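Kitchen scales reading differently every time, is there a way to check them at home?

Posted by Comfort Issahaku in Home and Kitchen > Small appliances

I have a flat digital scale, a Tekley, which I have had for three years. It goes up to five kilos and reads in single grams. I use it mostly for bread and for posting parcels.

Over the last couple of months it has started giving me odd readings. If I put my mixing bowl on it, take it off and put it back, I can get a difference of 13 g between the two goes. Last week I weighed a parcel at home, paid for the postage online, and the woman at the post office counter said it was over and I had to pay the difference. It wasn't much money but it was annoying with a queue behind me.

I have changed the batteries. I have wiped it down. The feet are all there. What I would like to know is:

Is there a sensible way to test whether it is wrong without buying special weights?
If it is wrong, can it be put right, or do I just get a new one?

The leaflet that came with it went in the recycling long ago. There is a button marked UNIT and one marked ON/TARE and nothing else.

Thanks in advance.

3 replies

Eleni Kadrić

Have you tried different batteries? Mine did this and it was the batteries. The cheap ones from the market are flat when you buy them half the time. Otherwise I would just replace it, they cost next to nothing now and life is short.

Comfort Issahaku

I did change them, but I will try another make. Thank you.

Edin Hoxha

There are two separate faults here and it helps to know which one you have. One is that the scale doesn't repeat, meaning the same thing weighs differently each time. The other is that it repeats well enough but the number is wrong. From what you say it is the first, and you may have the second as well.

Start with the surface. A kitchen scale needs to sit on something flat, hard and level. A chopping board with a slight warp, a tea towel, or a worktop with a join running under one foot will all give you wandering readings. Press lightly on each corner of the scale with it switched off. If it rocks at all, move it. Keep it away from the fridge and the washing machine while you do this, and don't have the extractor on if it blows across the worktop.

Next, let it settle. Turn it on, leave it a minute, then zero it. If it has been in a cold cupboard or a garage, leave it out in the kitchen for an hour first. A scale that is still warming up will drift.

Then look at the underside. Crumbs and dried dough get into the gap between the top plate and the body, and once they are wedged in there the plate can't move freely. I use a soft toothbrush and a wooden cocktail stick. Don't use a knife and don't run water into it. Flour is the worst for this because it sets hard.

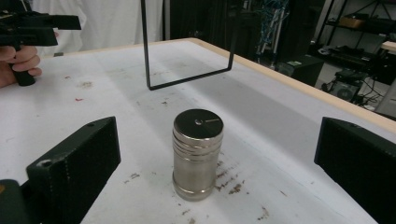 Once it is clean and level, do the repeat test. Take one solid object somewhere between 300 and 600 g. An unopened tin is fine. Zero the scale, put the tin in the middle, write down the number, take it off, check it goes back to zero, and do it again until you have five readings. On a scale that shows single grams I would expect them all to be within a gram or two. After that put the same tin near each corner in turn. If the middle is steady and one corner is well out, the plate is bent or a foot is sticking, and you can live with that by always using the middle.

For the second fault you need something whose weight you can trust. Coins are the usual answer. British coins are made to a set weight: a 2p is 7.12 g, a 1p is 3.56 g and the current pound coin is 8.75 g. One coin is no good on your scale as it is too light to tell you much, so use a pile. Fifty 2p coins should come to 356 g. Use clean ones that aren't badly worn.

Water works too. A litre of cold tap water is very close to a kilo. The weak point is the jug, as the lines on kitchen jugs are often out by more than your scale is, so I would trust the coins first.

Don't test with a bag of sugar or flour. The weight on the packet is what is inside it, without the paper, and packers are allowed some leeway either way on a single bag.

As for putting it right, some of them have a calibration mode and some don't. It is usually a long press on the UNIT button while the scale is on and empty, until it shows CAL or a row of noughts, and then it asks for a particular weight. I don't know your Tekley. If CAL comes up and you haven't got the weight it asks for, switch it off and leave it alone. Calibrating against the wrong thing makes it worse and you won't have a way back.

If you clean it and the repeat test still gives you 13 g between goes, calibration won't help. The sensor inside has probably been strained, often by something heavy being stored on top of it. In that case buy another one.

Comfort Issahaku

This is very useful. I have been keeping it flat in the cupboard with the casserole dish on top of it, so that may be my answer. I will do the coins this evening.

Biljana Hodžić

Agree with nearly all of the above. Two small things to add.

Rechargeable batteries give a slightly lower voltage than ordinary ones and some scales don't like them. Mine is a Naltus and the low battery sign comes on straight away with rechargeables, and the readings jump about. If that is what you put in, try plain alkaline.

Also, for parcels, weigh the thing fully packed with the tape and label on. A big box hangs over the edges and can touch the worktop, which takes weight off the scale. Stand a bowl upside down on the scale, zero it, and put the box on top of the bowl. If you are anywhere near the limit for a price band, go up to the next one.

If you do buy a new one, store it on its edge.

Comfort Issahaku

Update. There was a lot of flour in the gap and I got most of it out. With the coins I got 351 g, then 356, then 349, so it is better than it was but still not steady. The corners are worse than the middle. They were alkaline batteries, and I tried a second set. I am going to keep it for parcels with a bit of margin and get another for baking. Marking this as solved.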